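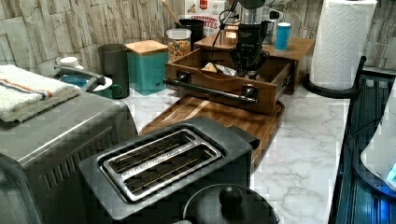

Day 3 of sorting out the kitchen before the new worktop goes in. The rule is that everything on the counter either gets used most days or finds somewhere else to live. The toaster passes easily. So does the clear jar of coloured cereal rings next to the teal canister, as that gets opened every morning before school. The other cereal can stay in its box for now, though I'd like it in a cupboard by the weekend.

2/ The plan is one worktop, 22 mm thick, from Nilside. They quoted 937 pounds fitted, which includes taking the old one away. Budmont were cheaper but couldn't do anything until the autumn. We paid the deposit in June.

3/ The fitter wants the whole run clear the night before, so I'm packing as I go. One crate for things we need that week, one for things we don't. Kettle, mugs and toaster in the first. Most of the rest in the second.

4/ Mugs are the problem. We had 20 and there are four of us. I kept the ones people reach for and took the others to the charity shop this morning. One had a chip in it so that went in the bin.

5/ Crumbs. If you haven't pulled out your toaster tray lately, do it over the sink. Unplug it first and let it cool. I also moved it away from the wall, and wiping down is much quicker now.

6/ Someone asked about canisters. Mine are for tea and sugar – I don't decant flour any more because we get through a bag too slowly. Wooden lids look nice but keep them out of the dishwasher. I warped one that way.

7/ Booker Rosenthal asked whether the wooden spoons could go in a drawer. They could, but I cook with one nearly every night, so the pot stays out.

8/ Tomorrow is the cupboard under the sink. I've bought 3 plastic trays for the bottles and need to find out where the drip is coming from before anything goes back in.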